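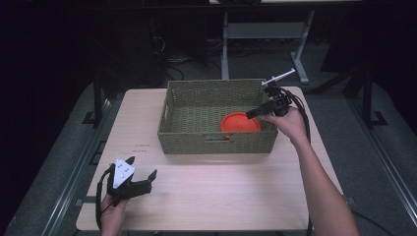 Fig. 1. Basket with a round lid inside, on a table.

Unit 4: Shuffleboard on the table, rules and scoring
Course: Indoor Games and Recreation, Lindthorpe
Notes prepared by Ruoxi Wan

Table shuffleboard is played with eight weights, four for each side. The players stand at the same end and slide the weights in turn toward the far end. In these notes I follow the house rules that Anas Masri wrote for the league in Pallurville. Other clubs can have small differences, so please ask before you play as a guest.

Order of play
A coin is tossed. The winner of the toss decides who slides first. Most experienced players prefer to go second, as the last weight of the round is called the hammer and gives a big advantage.

Scoring
Only one side scores in each round. Find the weight which is farthest down the table. Its owner counts this weight, and also every other own weight that lies ahead of the opponent's best one.
Zone nearest to the players: 1 point
Middle zone: 2 points
Far zone: 3 points
Hanging over the far end: 4 points
A weight that touches a line gets the lower value. It must be completely across to get the higher one.

Foul line
The weight has to pass the near foul line. If it does not, it is taken away before the next player slides.

Wax
The surface needs a thin layer of wax, spread evenly. Too much wax makes the weights very fast, and beginners then lose them over the end — in our first class this happened to almost everybody.

For next class
Read the part on blocking shots. Each pair plays one game to 15 and brings the score sheet, signed by both players. The practice room closes at 9 pm in August.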